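3.2 Squeeze bottles and other soft containers

The second group of items in the household inventory was made up of soft plastic containers. We use the term for any container whose wall gives under ordinary hand pressure and returns most of the way to its shape afterward. Shampoo, lotion, dish soap and sauce bottles all fall under it. Tubs with snap lids and rigid jars were placed in the first group and are covered in Section 3.1.

Of the 820 items recorded across the homes in Stotden and Skokville, 288 were soft containers. They were found mainly in bathrooms and beside kitchen sinks, with a smaller share in laundry areas and on bedroom shelves. Most homes kept more of them than the residents expected when asked beforehand. In the October interviews, people tended to name the bottles they used every day and to leave out the ones that were nearly empty, stored at the back, or kept for guests.

Each container was entered under four headings: body shape, wall surface, closure, and resting position. Body shape was coded as round, oval, flat-sided, or egg-shaped. The last of these was added after the first week, when it became clear that the oval category was being used for two different things -- bottles that are oval when viewed from above, and bottles that taper toward one end. Adi Nasution recoded the earlier entries by hand from the written notes, and 11 items changed category as a result.

Wall surface was coded as glossy, matte, or textured. Frosted plastics were counted as matte. We found this heading the hardest to apply evenly. A bottle kept in a shower picks up soap film and can feel rougher than the same bottle on a shelf, and coders sometimes disagreed. Where they did, the bottle was wiped with a cloth and coded again. Dents and creases were noted as free text and were not used in the analysis.

Closure type mattered more to residents than we had assumed. Several said they had stopped buying a product they liked when the cap was changed. Wide caps that can carry the weight of the bottle were preferred by people who stored their bottles upside down, and narrow spouts were described as messy. In the Pasaribu building, where bathrooms have a single narrow ledge, the cap often decided where a bottle was kept.

Resting position was recorded as the container was found, before anyone touched it. It was then lifted, turned once, and put back. The coder noted whether the wall gave when held at its widest point and whether the item could be set down again in the same position without a second attempt. Figure 4 shows one blue container from this group, gripped, and a blue object very close up and out of focus.
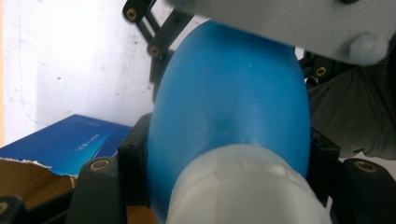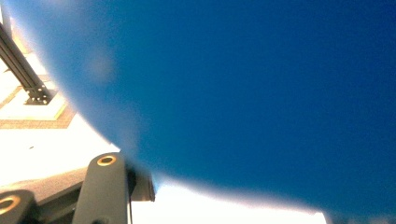
Figure 4. Blue item from the soft container group (first picture); blue object, out of focus (second picture).

Differences between the two towns were small. Homes in Skokville had more pump bottles, and homes in Stotden had more refill pouches, which we had first planned to leave out. They were kept in the group on the grounds that residents used them in the same way and often in the same spot. A pouch does not have a fixed resting position, however, so that heading was left blank for all of them.

The entries were checked against the Stestel product list, a set of 4,000 common household goods with basic measurements. Matching was done by shape and size only. Labels were missing or worn on many of the bathroom items, and a fair number had been refilled with something other than what the label said. Bottles without a match were kept in the inventory and marked as unlisted. We did not try to estimate how full each one was. Two coders tried this early on by weight and gave it up, as the weight of the empty bottle was rarely known.

One limit of this part of the inventory should be mentioned. Residents knew the date of the visit in advance, and a few told us they had thrown out old bottles the evening before. The count is therefore likely to be low -- how low we cannot say -- for containers that were close to empty. Items in cleaning cupboards were probably less affected, and these are taken up in Section 3.3 along with spray bottles and cans.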